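サイト内検索 キーワードを入力 検索 詳細条件
最終更新：木曜 21:40

カフェの長居テーブル、小物をどう並べてますか

1 名前：mugicha_hako
駅の反対側にあるカフェで、月に一度、紙もの好きの集まりをやっています。手帳に貼るシールを持ち寄って交換したり、その場で貼ったりするだけの会です。参加費は飲み物代込みで2000円。
困っているのはテーブルの上です。飲み物、シールの台紙、はさみ、ピンセット、スマホ、それに各自が見せたくて持ってくる小物で、始まって三十分もすると作業する場所がなくなります。店のテーブルは木の明るい色で見た目はいいのですが、二人で使うには少し狭いです。
みなさんは外で作業するとき、何をどこに置いていますか。トレーを持っていくべきか迷っています。

2 名前：Drirnley
トレーは持っていった方がいい。A4が入る浅いやつ。立ち上がるときにそのまま横へずらせる。
あと飲み物は必ず奥。手前に置くと袖で倒す。

3 名前：kamikuzu_61
自分はトレー反対派です。狭いテーブルに枠のあるものを置くと、枠の分だけさらに狭くなります。布を一枚敷けば十分。終わったら四隅を持って切れ端ごと包んで帰れます。

4 名前：Drirnley
布は下敷きにならないから、ピンセットで細かいシールを剥がすとき台紙が動くんだよ。片手で押さえて片手で剥がすことになる。

5 名前：kamikuzu_61
動くのは布が薄いからでは。帆布の厚めのを使えば動きません。
というか台紙は普通、片手で押さえますよね。

6 名前：mugicha_hako
ありがとうございます。飲み物を奥に置くのは前回からやっています。奥に並べると今度は向かいの人の手前になるので、向かい合わせで座る日は左右の端に寄せてもらいました。
布は考えていませんでした。店の人に聞いてみます。

7 名前：tonari_no_seki
カフェでバイトしていた者です。店の側から言うと、布でもトレーでも構いません。困るのはシールの剥がし残しと、カッターの傷です。木の天板は粘着が残ると拭いても取れにくくて、閉店後に消しゴムでこすっていました。
カッターを使うならマットを必ず。できればはさみだけにしてほしいです。

8 名前：mugicha_hako
カッターは最初から禁止にしています。剥がし残しは気をつけていましたが、消しゴムで取るのは知りませんでした。次回から一つ持っていきます。

9 名前：Astonden
シールはシートのまま出すか、切り分けて出すかでだいぶ違いますよ。うちの会では切り分けて小袋に入れてから交換に出す決まりにしています。シートで出すと一枚でテーブルの半分近くを取ります。
小袋は100枚入りのを買って、みんなで分けています。

10 名前：kamikuzu_61
切り分けるのは反対です。シートで売っているものは並びも含めてデザインなので。作家さんのシートを切って配るのは気が引けます。

11 名前：Astonden
交換に出すのは市販の余りだけです。作家ものは切りません。そこは分けて考えています。

12 名前：Drirnley
シート派の言い分もわかるけど、実際に貼るときは切るでしょ。飾っておくならクリアファイルに入れて立てておけばいい。テーブルに寝かせるから場所を取る。

13 名前：Mei Van Dusen
初めて書き込みます。大阪で似た集まりに出ています。日本語が変でしたらすみません。
私たちは「使う物」と「見せる物」を分けています。見せる物は一人二つまで、置くのは最初の一時間だけです。そのあとは鞄に戻します。初めは厳しいと思いましたが、慣れると楽です。見せる時間が決まっているので、みんなちゃんと見てくれます。
シートは切らずに、そのまま回して見ます。一周したら持ち主のところに戻ります。

14 名前：mugicha_hako
Meiさん、日本語はまったく問題ないです。
見せる物の時間を決めるのはいいですね。うちは最後まで出しっぱなしなので、帰りに誰のものかわからなくなることがあります。先月はマスキングテープが一つ残って、まだ持ち主が見つかっていません。

15 名前：kamikuzu_61
一人二つは少なくないですか。遠くから来る人もいるでしょうし、せっかく持ってきて出せないのはつまらないと思います。

16 名前：Mei Van Dusen
少ないです。でも八人で三つずつ出すと、もう置けませんでした。人数によって変えていいと思います。四人なら好きなだけ出しても大丈夫です。

17 名前：tonari_no_seki
水筒やボトルを出しておくのは店によります。持ち込み禁止の店だと、中身が水でも注意しないといけない立場なので、先に聞いておいてもらえると助かります。
缶も同じです。その店で買ったものなら問題ないです。

18 名前：mugicha_hako
うちの店は、飲み物を一つ頼めばボトルは置いていいと言われています。一人一つ以上は頼んでいるので今のところ何も言われていません。
いつもの席の様子を貼っておきます。明るい木目のテーブルで、左にシールのシート、左奥の角に白い蓋のボトル、奥の真ん中に緑の細長い缶、その右にカセットの形をした小物です。

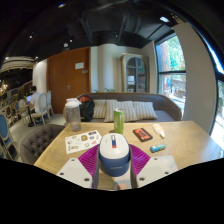

シートを斜めに置くのは癖で、まっすぐ置くと自分の手元と重なるのでこうなります。カセット型のような小さい物は場所を取らないのですが、数が増えるとやはり困ります。Meiさんの会のやり方だと、こういう物は一時間でしまうことになりますよね。

19 名前：Drirnley
缶は真ん中じゃなくて端がいい。細長い缶は倒れやすいから、向かいに人がいるなら壁側の角に寄せる。ボトルの位置はそれで正解だと思う。
シートは左に置くなら右利きだよね。剥がす手と押さえる手がぶつからないし、そのままでいい。

20 名前：mugicha_hako
右利きです。缶は次から角に移します。

21 名前：kamikuzu_61
このくらいなら全然狭く見えないですけどね。トレーいらないのでは。

22 名前：Astonden
始まってすぐと一時間後では別物ですよ。はさみと台紙の切れ端が増えてからが問題なので。
シートの下に厚紙を一枚入れておくと、飲み物の水滴が流れてきても裏から濡れません。台紙に水が染みると粘着まで弱くなって、家に帰ってから貼っても浮いてきます。冷たい飲み物の季節は特に。

23 名前：Drirnley
厚紙いいね。ついでに切れ端もそこに集めれば、トレーの代わりになる。

24 名前：kamikuzu_61
それはもう布でいいのでは……。

25 名前：Ivanov
横から失礼します。切れ端入れは、紙コップに両面テープを少しつけてテーブルの縁の内側に置いています。帰りにそのまま捨てられます。店のごみ箱には入れず、持ち帰りです。

26 名前：tonari_no_seki
両面テープは天板に残るのでやめてください。さっき書いた消しゴムの話と同じです。

27 名前：Ivanov
すみません、読んでいませんでした。重しに小銭を入れる方法に変えます。

28 名前：mugicha_hako
紙コップに小銭、やってみます。家に洗って使えるカップがあるのでそれで試します。
トレーと布はどちらか一つに決められないので、次回は一人ずつ好きな方を持ってきてもらって比べることにしました。飲み物は端、シートの下に厚紙、見せる物は一人三つまでで最初の一時間。六人の予定なので、三つなら置けると思います。

29 名前：Mei Van Dusen
いいと思います。時間になったら誰かが声をかけた方がいいです。話が楽しいと、みんな忘れます。うちはスマホのタイマーを鳴らしていますが、店の中なので振動だけにしています。

30 名前：Drirnley
布とトレーの結果は書いてほしい。帆布の人も何センチの布を使ってるか教えて。

31 名前：kamikuzu_61
一辺39センチの正方形です。手芸店のCirenentで端切れを買って、縁だけ縫いました。A4のシートが縦でも横でも載ります。一人分ならこれで足ります。
縫うのが面倒なら、ほつれ止めの液を縁に塗るだけでもいいです。乾くまで一晩かかるので前の日にやってください。

32 名前：mugicha_hako
サイズ助かります。次の会は3月なので、終わったらここに書きます。マスキングテープの持ち主も引き続き探しています。黄色の細いものです。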